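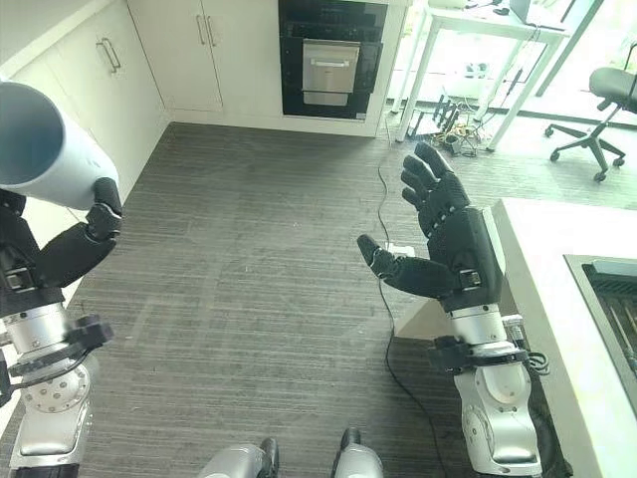

Streak floor

From the Wamham Building Wiki

Streak floor (also streaked floor, linear fleck, "rain floor" in Skelville) is a floor covering with fine broken stripes all running one way. Usually grey on grey. Sold as carpet and as vinyl, and the two can be hard to tell apart from standing height. Common in offices, workshops, studios, and rooms that have a desk at one end and kitchen cabinets at the other.

Not to be confused with striped carpet, where the stripes are even and run unbroken from wall to wall.

Appearance

Short dark lines on a lighter ground, or the reverse. Lines vary in length and fade out at the ends. No repeat that the eye catches easily, although there always is one. On Dogar sheet it comes back every 60 cm and once seen is hard to unsee.

Colors: mid grey, dark grey, grey with blue in it, sand, brown. Green was made for a short time. The dark greys outsell everything else in Wamham shops.

Direction matters. Lines running away from the door make a room look longer. Lines running across make it look wider and, to some people, busier. Fitters mostly lay it along the longer wall unless told otherwise.

Types

Carpet, sheet. Low loop pile on a backing, glued down or laid over underlay. Quiet. Warm underfoot. Holds crumbs.

Carpet, tile. Squares, normally 50 cm. Can be laid all one way, or quarter-turned so that the streaks make a checkerboard. Quarter-turned hides the joins badly but makes swapping a tile much easier, as a new one never has to match its neighbor.

Vinyl, sheet. Printed layer under a clear wear layer. Some have a raised texture that follows the print. Wipes clean. Louder than carpet and shows scrapes from chair legs as pale marks.

Vinyl, woven. Plastic yarn woven into a mat and bonded to a backing. Looks like carpet, cleans like vinyl, more or less. The Mosilo range is this type. Streaks come from the yarn itself so there is no print to wear through.

History

Local history only, see the talk page for the rest.

Earlier floors in Wamham workplaces were mostly plain brown cord or speckled tile. The first known streak floor in town was at the Skelville Road print shop, laid by Abelardo Villca, who later fitted most of the units on that street. He had bought the end of a roll. According to his own notes (held in the Wamham library, box uncatalogued) the customer had asked for plain grey and took the streak becuase it was there that day.

Villca then used it in the library extension, 900 square meters, all in one direction, including the staff kitchen. That floor was lifted in August some years later and part of it was re-laid in the bicycle store. Still there.

Villca's notes also have a rule for rooms with cabinets: run the floor under the plinths if the cabinets aren't in yet, stop at the plinths if they are. Most local fitters still work that way.

Use with kitchen cabinets

Very common pairing, grey streak floor and a run of white cabinets along one wall. White fronts bounce light onto the floor, and the floor doesn't compete with them.

Problems are at the plinth. Carpet types soak up drips in front of a sink and go flat there first. Many rooms get a strip of vinyl in front of the cabinets and carpet everywhere else, with a metal bar at the join. The streaks should line up across the bar. They often dont.

If both types are used, buy from the same range. Two greys that match in the shop can look quite different once they are down side by side.

Wear and marks

The pattern was sold from the start on hiding dirt, and it does hide fluff, thread, pencil shavings, small grit. Less good with:

Scuffs. Light scuffs stand out on dark grey, more so if they cross the streaks. Scuffs along the streaks nearly vanish.
Light patches. From cleaning fluid left too long, from sun, from a rug that sat in one place, from tape. Hard to say which afterwards.
Chair tracks. Shiny arcs near desks.
Dents. Heavy furniture on sheet vinyl. Some recover, some stay.

Small dark things get lost on it. Screws, washers, black pen caps. Black cables too: a thin black lead run loose over dark grey streak is easy to miss from the doorway, especially if it lies along the lines. Tape over it, or run it along the wall. White things, boxes and paper and so on, show up fine.

Care

Vacuum along the streaks first and then across. Carpet types, spot clean with cold water and a white cloth, dab, don't rub. Vinyl types, damp mop, mild soap, rinse. No bleach on any of them.

For scuffs on vinyl a soft pencil eraser works on most. Try a corner first. Polish is not recommended on textured sheet, it builds up in the grooves and goes yellow.

Keep spare pieces from the same batch. Batches differ. Store rolled, pattern side out, around a wide tube, lying flat on the ground. Stood on end the lower edge crushes and stays crushed.

Buying and measuring

Sheet comes off the roll in widths of 2, 3 and 4 meters. Tiles in boxes. Allow extra for direction: a room that would need two strips turned opposite ways needs more material than its area suggests, as offcuts can't be rotated to fill gaps.

Wear ratings differ between makers and the numbers don't compare well. Dogar prints a rub count on the label (4000 on the light grade, the home one). Mosilo gives a letter. For an office kitchen take the heavier grade of whichever.

Samples: ask for a big one. A hand-size sample of streak floor tells you the color and almost nothing about the pattern.

Names

"Rain floor" is Skelville only. "Villca grey" turns up in older Wamham listings and means any dark grey streak floor, whoever laid it. Trade catalogs use linear, striate, brushed, and strand, with no fixed differences between them.

See also

Carpet tile
Plinth (kitchen)
Cable cover
Threshold bar
Wamham library extension

Page last edited 2023-06-01. Section on woven vinyl needs expanding. Library floor area needs a source.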